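Night 4 with the new mattress topper

Woke at 3 again. Lay there doing the thing where you decide whether you're uncomfortable or only awake, and couldn't tell. Going to write it all down this time, otherwise in a month I'll have talked myself into liking it the way I did with the pillow.

The topper is the Gurkley, the wool and latex one, queen size. I bought it in the showroom on the Tarnance road after lying on it for maybe two minutes with my shoes on a plastic sheet and a salesman looking politely at a lamp. Two minutes tells you it's soft. I knew it was soft. What I wanted to know was whether my hip would stop aching on the left side, and there's no way to learn that in a showroom with music on.

The leaflet says it "responds to your unique sleep profile." I'd like to know how. It's a slab of latex with a wool layer stitched on top. I have a shape and I weigh something, so it squashes where I'm heaviest. A sack of oats would do the same. There's also a chart with seven zones, each a different shade of blue, and I ran my hand down the whole length of it and found one zone. Maybe two, if you count the place near the foot where the stitching puckers.

Smell: they said 48 hours at most. It's been four nights and it's still there when I turn over, like the inside of a new rain boot. I had the window open until midnight and then got cold and shut it, which brought it all back.

Heat: better than the old foam one, I'll give it that. October isn't much of a test though. Ask me in July.

Hip: no change on nights 1 and 2. Night 3 it felt easier and I got quite excited over breakfast. Then I remembered I'd also walked less, skipped the stairs at work and taken a hot bath. So that's worthless as evidence. Tonight it aches the same as ever. The reviews are full of people whose backs were cured by morning, and I always wonder what else they did that day.

Slippage is the real complaint. It has four elastic corner straps and they are not up to it. By morning the top left corner has crept down far enough to leave a ridge under my shoulder. I've tried the fitted sheet over everything, which holds it for one night and then pops off. Birhane sell a grip mat for this, and the price is more than a little cheeky for a piece of rubber netting. I have drawer liner that looks exactly like it. Will try that first.

The return policy is 41 nights. They make it sound generous, but you have to keep it for at least 29 before they'll even talk to you, "to allow your body to adjust." So the window is twelve nights wide, and you're meant to roll the thing back up into a box it came out of under vacuum. I've put the box in the hall anyway, behind the coats.

For the record, it cost 803 with delivery. The Terkia one was less than half that and I didn't buy it because it was less than half that. I can see now what sort of reasoning that was. The two may well come out of the same factory. I looked at the labels online for an hour and both list the same density and the same wool weight, and neither one says where it's made.

Plan: drawer liner tonight. Turn it end for end at the weekend and see if the puckered bit bothers me more up top. No baths before bed for a week, so I have something to compare with. Same pillow throughout. Write the number of times I wake up on the pad before I look at the clock.

4:40 now. Might as well make tea. 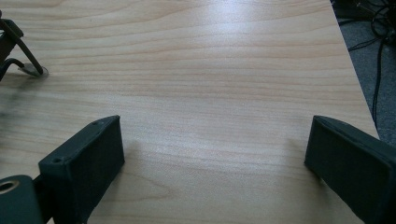

Pale wood, grain running across.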